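The Patient Keeper of Cell 4

Lise Marchand likes to get to the Pruvdale workshop before seven, when the heaters are still ticking and she can hear the machine wake up. She has looked after Cell 4 at Plenberg since it was bolted together, and she talks about it the way some of us talk about an old dog we are very fond of.

The cell packs small goods into bags. It learns the job from people, who work through it first with a gripper in each hand, and Lise's mornings go to keeping those hand grippers fit for use. She starts with the fingers (always the fingers!), wiping down the faces and feeling along the edges with her thumb. A worn finger can still pick up a box all day long, she told me, but give it a thin plastic bag and you'll hear about it by lunchtime.

Then come the screws on the mounting plates, which she goes over with a little Omix driver that lives in her shirt pocket, and after that the cables. She wants enough slack for a person to reach clear across the table, and she has a firm dislike of anything pulled tight. Last October a cable on the left gripper gave out after 1680 runs, and she still has the bad end in a drawer, coiled up in a Gough coffee tin.

Once all that is done, she sets out a clear bag with a few odds and ends in it and lets the morning crew have a go.

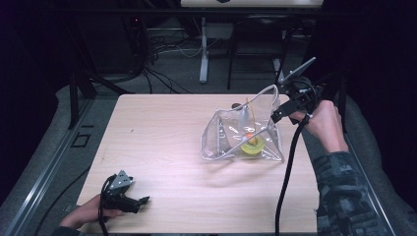
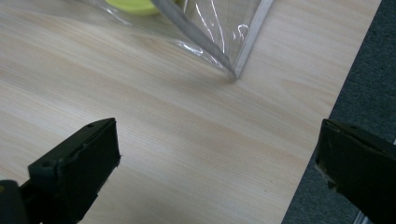
A full check takes her 33 minutes, and she won't be hurried through it. I tried, I'm sorry to say, as I was hungry and there was a good bakery down the road. She just smiled and went back to opening and closing the jaws, listening for a click she had noticed the evening before and didn't care for one bit.

It was a loose pin, as she had guessed. She had it out, cleaned and back in place in no time, and then she ran the jaws three more times for good measure and wrote it all up in a green notebook that is nearly full. There's a new one waiting on the shelf, she says, with the first page already dated. We did get to the bakery in the end, and she paid for the rolls.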